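**작업 기준 개정 안내: 커넥터·케이블 취급 항목**

2월부터 Voleck 셀의 양팔 작업 기준서에서 케이블 취급 항목이 바뀐다. 적용 대상은 알루미늄 프로파일 프레임을 기준물로 두고 커넥터를 집거나 옮기는 모든 작업이다. 개정안은 Mehrangiz Vahidi가 작성했고 Driss Saber가 검토했다. 기존 기준서의 3장과 5장은 폐지되며, 나머지 장은 번호만 조정된다.

개정의 직접적인 계기는 작년 하반기 작업 기록 점검이다. 점검한 기록 300건 가운데 케이블 상태가 기재되지 않은 건이 80건에 가까웠다. 파지 실패로 분류된 건도 원인란에 "케이블 간섭"이라고만 적혀 있어, 간섭이 손가락 쪽에서 생겼는지 링크 쪽에서 생겼는지 사후에 구분할 수 없었다. 기존 3장은 커넥터 본체의 파지 위치만 규정하고 케이블의 경로는 작업자 재량에 맡겨 두었다.

주요 변경 사항은 다음과 같다.

**3.1 파지 위치.** 커넥터는 하우징을 잡는다. 케이블 인출부를 잡아 하중을 거는 동작은 금지한다. 테이프나 라벨이 붙은 면을 잡아야 할 때에는 작업 기록에 해당 면을 명시한다. 테이프가 들뜬 커넥터는 교체한 뒤 작업을 시작한다.

**3.2 케이블 경로.** 매달린 케이블은 그리퍼 링크의 개구부를 통과하지 않아야 한다. 바닥에 놓인 케이블은 팔의 이동 경로와 교차할 수 있으나, 교차 지점은 시작 전에 기록한다. 손목 관절 주변의 배선은 전 가동 범위를 저속으로 한 차례 왕복시켜 여유 길이를 확인한다.

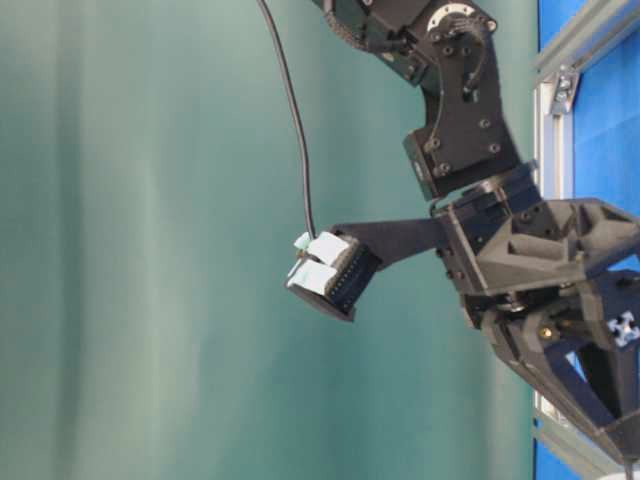
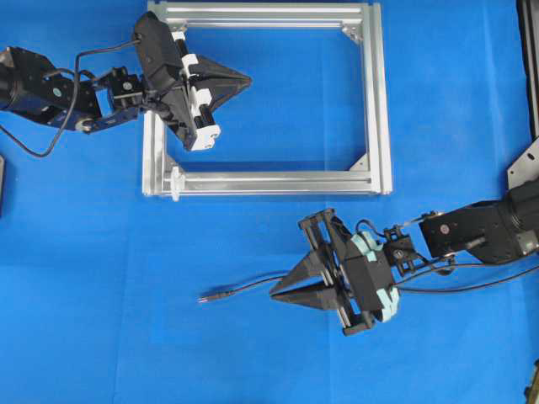 커넥터를 든 근접 사진과 파란 천 위의 두 팔을 담은 사진은 같은 작업에서 촬영했다.

**3.3 기준물.** 프레임은 작업면에 평평하게 놓고, 코너 브래킷의 체결 상태를 손으로 확인한다. 프레임을 옮긴 경우 원점을 다시 잡는다. 작업면의 천에 주름이 있으면 프레임 아래쪽만 펴도 된다. 천 전체를 다시 까는 절차는 이번 개정에서 삭제했다.

**5.1 양팔 간섭.** 두 그리퍼가 동시에 프레임 안쪽 영역에 진입하는 동작은 별도 승인을 받아야 한다. 승인 권한은 Duarte Pinheiro에게 있으며, 부재 시 Burgi Camenzind가 대행한다. 한 팔이 대기하는 동안에는 손가락 끝이 프레임의 어느 레일과도 접촉하지 않아야 한다.

**5.2 점검 주기.** 그리퍼 링크의 나사와 부싱은 파지 2000회마다 점검한다. 출력 부품에 균열이 보이면 횟수와 관계없이 즉시 교체한다. 패드가 감긴 그리퍼는 패드의 밀림 여부를 함께 본다. 점검 결과는 기존 양식의 8번 칸에 적는다.

의견 수렴 과정에서 Ninari 쪽은 3.2의 저속 왕복 확인을 교대마다 한 번으로 줄이자고 제안했다. 검토 결과 배선을 변경하지 않은 경우에 한해 이를 받아들였다. Jaltport에서 요청한 케이블 색상 구분은 이번 판에 포함하지 않았다. 현재 셀에서 쓰는 케이블 재고를 먼저 파악해야 하므로 다음 개정에서 다시 다룬다.

개정 전 기준으로 이미 시작한 작업은 해당 묶음이 끝날 때까지 종전 기준을 따른다. 다만 3.1의 케이블 인출부 파지 금지는 유예 없이 적용한다. 구판과 신판의 기록을 한 파일에 섞어 저장하지 말고, 파일 첫 줄에 적용한 판을 표기한다.

작업 기록 양식에는 케이블 상태란이 새로 생겼다. 선택 항목은 "매달림", "바닥", "고정" 세 가지이며 중복 선택이 가능하다. 빈칸으로 제출된 기록은 반려된다. 간섭이 발생한 경우 원인란에 접촉 부위를 손가락, 링크, 손목, 프레임 중에서 골라 적는다. 한 작업에서 접촉이 여러 번 있었다면 발생 순서대로 모두 적는다.

신판 기준서와 양식은 셀 공용 폴더에 올라가 있다. 조항 해석에 관한 문의는 Abenezer Negussie가 받는다.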